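Workshop notebook, Brundport site
Refreshment counter trial, March
Entry opened 09.40
Present: Rebecca De Luca, Elif Naz Ertürk

Purpose of the session. To settle the arrangement of the small refreshment counter before it is passed to the Wutdale building, and to record the layout in enough detail that colleagues there can repeat it. The previous arrangement was set out in the Birnamico folder under item 153 and should be regarded as withdrawn.

Bottles. The six bottles are to stand in the clear display rack in two tiers, three at the back and three at the front. E.N.E. had proposed a single row along the rear of the table. This was tried first and set aside, as it occupied too much of the width and left the snacks pushed into one corner. With the rack, the labels can be read from the front and a bottle may be lifted from the lower tier without disturbing those above it. The rack must be placed squarely behind the serving tray. It was found to have crept to one side twice during the morning, and a strip of non-slip matting has been requested from stores.

Stepped shelf. Tubs and cylindrical containers belong on the upper tier, boxes and bars on the lower ones. R.D.L. notes that bars slide forward if laid straight down the slope, and that an item which comes to rest at an angle should simply be left if it is stable. Boxes of biscuits should go to the end of the shelf, where their greater size does not hide anything smaller.

Serving tray. The beige tray is kept for sandwiches only. One sandwich is to be presented at a time, laid flat, with the filling facing the front edge of the table so that the person being served can see what it contains. We discussed whether a paper liner was needed. It was agreed to go without one for the present – the liner shifted whenever anything was put down on it – and to wipe the tray between servings. 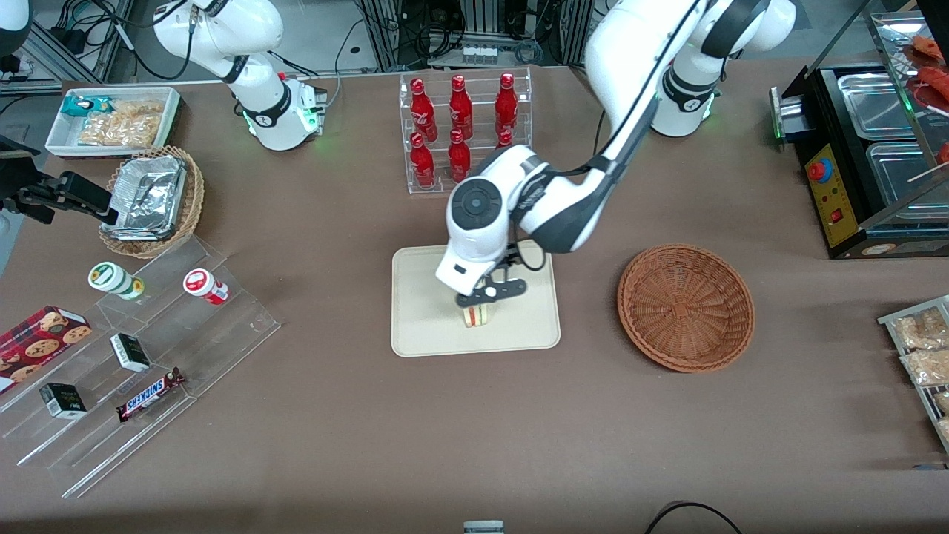 Bagged and wrapped snacks. These go in the white tray at the back. The bags were stacked upright on the first attempt and fell over as soon as one was taken out, so they are now allowed to lie in a pile. The pile should not rise far above the rim. Wrapped items are placed beside the bags, where they can be found without searching underneath.

Basket. The round wicker basket stands in front of the white tray and holds foil containers. E.N.E. questioned whether it should be moved to the right-hand side, nearer the sandwiches. No decision was reached. The matter is to be raised again when the Wutdale table has been measured, as that table is believed to be narrower than ours.

Stock record. The opening figure carried over from the Leone supply sheet was 3,933 items across all lines. R.D.L. could not reconcile this with the sheet for the month before and suspects that one delivery has been entered in two places. The figure is left standing in the ledger with a pencil query against it. Colleagues are asked not to correct it until the delivery notes have been compared.

Cleaning. The clear shelf and the rack both show finger marks very readily. A soft dry cloth is sufficient. The abrasive pads kept under the sink are not to be used on either piece; the older shelf was scratched in this way and has had to be retired.

Points outstanding
Matting for the rack – requested, awaiting stores.
Position of the basket – open.
Query on the Leone sheet – R.D.L.
Copy of the layout sketch to Wutdale – E.N.E., once the basket is settled.
Second cloth for the drawer, to be marked for the clear pieces only.

Added 14.15. The white tray was refilled after lunch and the same pile arrangement used. A colleague asked for the tubs to be turned so that their labels face forward, and this has been adopted. The layout sketch has been amended in ink and initialled by both of us.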